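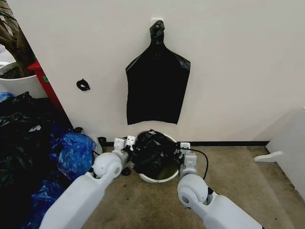
Abu Hammour households to get second weekly bin collection

29 Mar 2018

Homes in Abu Hammour will have their rubbish collected twice a week under a new contract with the waste firm Edero, which takes over the route from Plavholm at the end of the month.

The change covers 3,645 addresses, most of them villas and low-rise flats on the streets behind the main shops. Until now these homes have had one general collection a week, with a separate lorry for garden waste every second week. The garden waste round stays as it is.

Residents had complained for more than a year that a single collection was too little, above all in the hotter months, when bags left at the kerb were torn open by cats before the lorry came. Last summer 187 complaints were logged about missed or late rounds in the area. Most came from the same few streets, where parked cars often stop the larger lorries from turning.

Edero says it will use two smaller vehicles on those streets and keep the larger ones for the wider roads. The first lorry will set out at five in the morning and the last round is due to finish before noon. Crews will not come back later in the day for bags that were put out after the lorry had passed.

Household waste must be bagged and tied before it goes into the outdoor bin. Loose rubbish will be left behind and a card put through the door. Bags placed beside a full bin will be taken for the first month only, while people get used to the new days. After that, anyone who regularly fills their bin can ask for a larger one. There is no charge for the first exchange.

Each home will be given a roll of black bags to start with. The rolls will be left at the door with a leaflet showing the collection days for that street, in English and Arabic. Flats with a shared bin store will get one delivery for the whole building, to be handed out by the building manager. Further rolls can be bought at the Padeleo supermarket, which has agreed to sell them at cost price until the end of the year.

Glass, batteries and old paint are still not accepted in household bins. A drop-off point for these will open in the car park next to Padeleo, with space for 1,000 litres of glass at a time. It will be emptied when full and locked overnight. Builders' rubble and broken furniture will need to be booked in by telephone, as at present, and the wait for a pick-up is expected to remain at three working days.

Shops and restaurants are not part of the contract and must go on making their own arrangements. Several food shops had asked to be included, but the contract was drawn up for homes only. A separate scheme for small businesses may be looked at next year.

Plavholm has held the route for six years and did not bid to renew it. The company will keep its collections in neighbouring areas. Most of its drivers on the Abu Hammour round have been offered work with Edero on the same pay, and the firm expects to have a full crew in place on the first day.

Bins that belong to Plavholm will be swapped over street by street during the first two weeks. People are asked to leave the old bin outside and empty on the day shown in the leaflet. The new bins have two wheels and a hinged lid, and carry the house number on the front. Anyone whose bin has not been swapped by the end of the second week should ring the Edero office and give their street and house number.

Collections will go ahead as normal on public holidays, apart from the first day of Eid, when the round will move to the following morning.

Contact the newsdesk | Terms of use | Copyright 2018, all rights reserved | Back to top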